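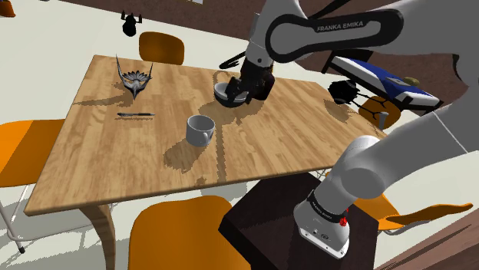

Does a meditation retreat need a visiting teacher to be worth going on?

Vimala Poduval has run the retreat house at Innes for six years and is in no hurry to agree that it does. "People ring up and ask who is coming," she told me. "They hardly ever ask what we'll be doing. If I give them a name they've heard of, they book. If I say it's me and a timetable, they say they'll think about it."

I went to see her with doubts of my own. I have sat through enough weekend teachings to distrust the ones with a waiting list, and I had read the autumn programme from Innes twice without finding out what was meant by "deepening". I asked her. She laughed, and then she didn't really answer. "It means the second part of a course. Somebody wrote it years ago and it stayed in."

The October retreat is the one causing talk. It was to have been led by a teacher from the Halmont centre, who has withdrawn, and Estela Benítez will take it instead. Benítez has been teaching for three years. That is not long, and I said so.

"No, it isn't," said Benítez, who had joined us by then with a pot of tea. "I'd be worried too. I know the practice I've been taught and I can teach that much. If someone wants a commentary on a text I haven't studied, I'll tell them to write to Halmont."

There are 23 places. The fee hasn't come down with the change of teacher, and I asked Poduval whether that was fair. She said the fee pays for beds, food and heating, and that teachers at Innes have always been supported by offerings left in the bowl by the door. I pointed out that the leaflet doesn't say this anywhere. She wrote it down.

We went on to initiations, where I am hardest to please. Many centres now give them to anyone who turns up, with commitments explained in a few minutes at the end — or emailed afterwards. Benítez isn't qualified to give one and has no plans to arrange one. Poduval would like to, when the right person can come. "But I want the commitments sent out beforehand," she said. "On paper. I took one in my twenties and found out on the train home what I'd promised to do every morning."

Does she still do it?

"Most mornings," she said. "I've stopped telling people it changed my life. It changed when I get up."

I still think the Innes programme promises more than a week of sitting can deliver, and Poduval didn't persuade me otherwise. She did let me stay for the evening session, which began late. A man near the back coughed all the way through. Benítez spoke briefly about patience and then stopped talking, and I was grateful for both.

Bookings for October are open until the places are filled. Those who booked under the old arrangement can ask for their money back until August 19, 2023.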